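3.2 Arbeitsplatz und Gegenstände

Die Sortierung der Abfälle aus dem Pausenbereich erfolgte an einem einzelnen, frei zugänglichen Tisch. Untersucht wurde, wie leichte Verpackungs- und Papierabfälle auf einer Tischfläche liegen bleiben, wie sie sich voneinander unterscheiden und welche Merkmale für die Zuordnung zu einer Fraktion ausreichen. Zwei Belegungen der Tischfläche sind in Abbildung 4 wiedergegeben. 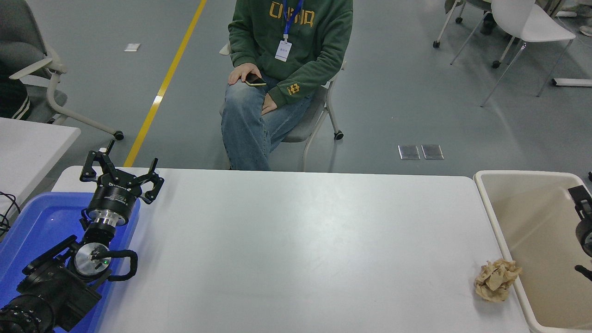
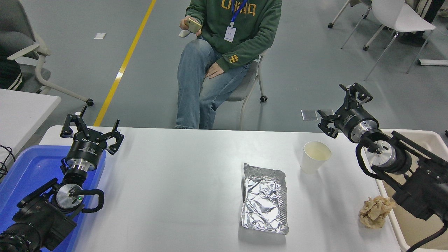 Abbildung 4: Tischfläche mit blauem Kunststofftablett am linken und Behälter am rechten Ende. Erstes Bild: zerknülltes Papier links neben dem Behälter. Zweites Bild: Aluminiumschale und weißer Pappbecher.

Der Tisch ist weiß und rechteckig. Die helle, gleichmäßig beleuchtete Platte wurde beibehalten, obwohl sich weiße Becher auf ihr schlechter abheben als auf einem dunklen Untergrund. In den Vorarbeiten am Standort Batau war eine graue Unterlage verwendet worden. Sie verrutschte häufig, und zerknülltes Papier blieb an ihren Kanten hängen. Für die Hauptreihe wurde auf jede Unterlage verzichtet.

Das flache blaue Tablett und der Behälter behielten über die gesamte Reihe ihre Seite. Der Behälter nahm alle Gegenstände auf, deren Fraktion bestimmt worden war. Die Trennung nach Papier, Metall und Restabfall wurde protokolliert und nach dem Leeren von Hand nachvollzogen. Ein Aufbau mit mehreren Behältern hätte die freie Tischfläche zu stark verkleinert.

Das Material stammte aus der Kaffeeküche und dem Besprechungsraum des Instituts in Plarnadby. Gesammelt wurde im Mai, jeweils nach der Mittagspause. Insgesamt gingen 2.737 Gegenstände ein. Davon wurden 2.216 in die Auswertung übernommen. Ausgeschlossen wurden Teile mit flüssigen Resten, Glas sowie alles, was beim Auflegen in mehrere Stücke zerfiel. Die verbliebenen Gegenstände wurden sieben Klassen zugeordnet, die Brabec in seiner internen Vorstudie für Kantinenabfälle vorgeschlagen hatte (Bořivoj Brabec, unveröffentlichtes Manuskript).

Die größte Klasse bildet mit 604 Gegenständen das zerknüllte Papier. Hierzu zählen Servietten, Einwickelpapier und Tütenreste. Die Form ist unregelmäßig und bei keinem Stück gleich. Dem Knäuel im ersten Bild von Abbildung 4 ist der hellbraune Farbton gut anzusehen, der gegen die Platte einen brauchbaren Kontrast ergibt. Schwieriger waren weiße Servietten, bei denen nur die Schatten in den Falten den Umriss erkennen ließen. Stark verdichtete Knäuel rollten nach dem Ablegen gelegentlich weiter und kamen nahe der vorderen Tischkante zur Ruhe. Als Position galt in diesen Fällen die Endlage.

Schalen aus Aluminiumfolie wurden unabhängig von Größe und Zustand als eine Klasse geführt. Die Folie spiegelt ungleichmäßig, sobald sie geknittert ist, und die Reflexe ändern sich mit jeder kleinen Drehung. Bei der rechteckigen Schale im zweiten Bild bleibt die Grundform trotz der geknitterten Oberfläche erhalten. Flach gedrückte Schalen wurden dagegen mehrfach mit lose zusammengelegter Folie verwechselt. Beide gehören zur Metallfraktion, die Verwechslung blieb für das Sortierergebnis also folgenlos. In der Auswertung nach Klassen wurde sie dennoch als Fehler gezählt.

Pappbecher bereiteten weniger Mühe bei der Erkennung als bei der Zuordnung. Ein stehender Becher mit der Öffnung nach oben, wie er im zweiten Bild nahe der hinteren Tischkante zu sehen ist, lässt sich am Rand sicher bestimmen. Ob er als Papier oder als Restabfall gilt, hängt von Beschichtung und Anhaftungen ab. Nach den Regeln des örtlichen Entsorgers Gason gehören beschichtete Becher in den Restabfall. Da die Beschichtung von außen nicht zu erkennen ist, wurden alle Getränkebecher so behandelt. Helle Rückstände im Inneren wurden als eigenes Merkmal notiert, führten aber zu keiner anderen Zuordnung.

Die Anordnung der Gegenstände auf dem Tisch folgte keinem festen Raster. Vorgegeben war lediglich, dass sie frei auf der Platte liegen und einander nicht verdecken sollten. Die Teile wurden aus geringer Höhe abgelegt und anschließend nicht ausgerichtet. Belegungen mit einem einzelnen Gegenstand und solche mit mehreren wechselten in unregelmäßiger Folge.

Für jede Belegung wurden Klasse, Lage, Verformung und Verschmutzung in ein Formblatt eingetragen. Die Verformung wurde nach der Skala von Morris in drei Stufen angegeben: formtreu, teilweise verformt, vollständig zerknüllt. Papierknäuel fielen durchweg in die dritte Stufe, Becher überwiegend in die erste. Bei den Aluminiumschalen kamen alle drei Stufen vor. Ihre Ergebnisse werden in Abschnitt 4.1 deshalb getrennt nach Verformung angegeben.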